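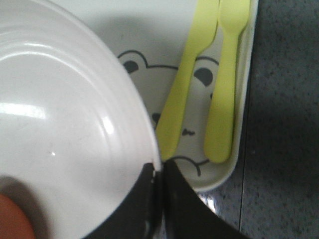

Gripper at the rim of the white bowl, bear tray behind.

August. Spent the morning on the budget with Teodora Georgiev. The Lappalainen quote for replacement fingers came in at 1706, carriage included. Bavent want 2000 for a similar set and won't hold the price past the month.

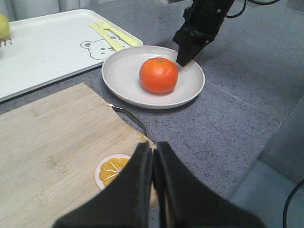 Two arms, one tangerine on the plate.

Second arm doubles the spares list. I have put down 71 for cables and 90 for finger pads, both per arm. Cumodard can supply the pads but only by the box - need to ask for a smaller lot.

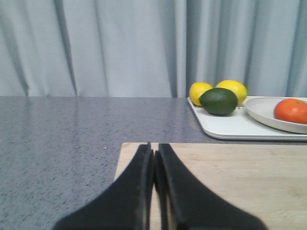 Fingers nearly closed over the edge of the board. Lemons, lime and orange on the tray side.

Teodora would move the wrist camera upgrade to next year and keep the money for a spare gripper. I agree on the gripper. The camera I have left in as a separate line, unpriced.
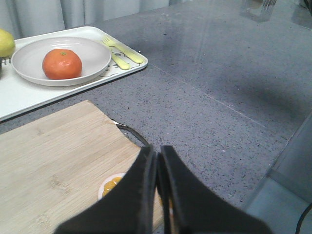 Drarkport still owe us a delivery date for the controller. Will ring them at nine, then send the sheet up for signing.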